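Gripper fault halts robot arms at Gandosdale lab

Last updated: April, 4:40 p.m.
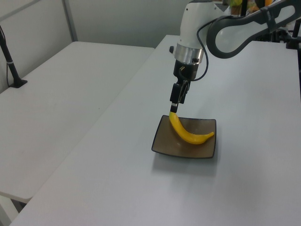
A robot arm with its fingers at the stem end of a toy banana in a brown dish.

Balogh has stopped work on 13 robot arms at its Gandosdale test lab after a fault caused grippers to keep closing when they had been told to stop.

The company said the problem showed up 23 times during a run of 2,000 pick-and-place trials using toy food and dishes. No one was hurt. Five grippers had bent fingers and have been sent back to the supplier, Gikuro, for inspection.

Balogh traced the fault to a software update installed the night before the run. The update changed how the controller reads finger pressure, and in some cases the stop signal arrived late or was dropped. The older version is being put back on all arms.

Staff have been told to stay outside the marked area while an arm is powered, including during resets. A second lab in Flultham uses the same grippers but had not installed the update and is working as normal.

Related items
Flultham lab adds night shift
Gikuro recalls power supplies
Warehouse robot rules up for review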